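Shop > Paper & Cards > Thank-you Notes > Hisholm Folded Notes

Hisholm Folded Thank-you Notes, box of 200
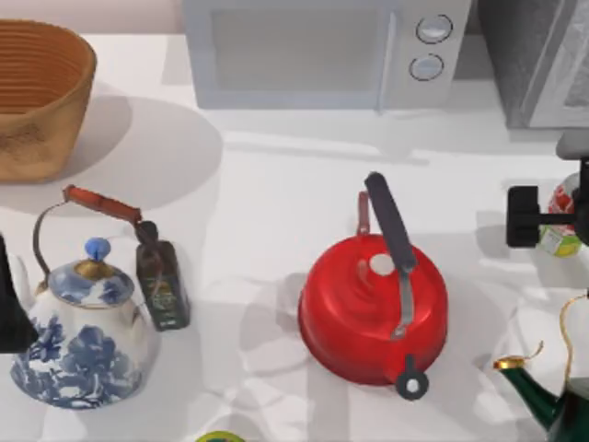 White microwave and ribbed basket on the kitchen counter

I've written thank-you notes since I was old enough to hold a crayon (Mum wouldn't let us play with a present until the note was done!) and I still get a bit giddy over a fresh box of them. I drew the Hisholm set after our wedding, when we had over 500 cards and parcels to answer and I couldn't find a plain note I liked anywhere.

They come in 4 colours – oat, moss, brick and a soft inky blue – all mixed in the one box, with 200 envelopes to match. The front just says "thank you" in my own handwriting, a bit wonky on the k, and the inside is blank so you can ramble on or keep it to two lines. Fountain pen is fine on the inside. Gel pens take a minute to dry on the envelopes, so don't stack them straight away like I did.

Jean Innes bought a box for her christening thank-yous and asked if I'd do a smaller one. I'm working on it! Hopefully in October, along with a Christmas version with holly down the side.

The notes fold to postcard size and go with an ordinary letter stamp. If you'd like your surname printed on the back, pop it in the order box at checkout and allow an extra week – I set each one myself and I'm slow.

Hina Niazi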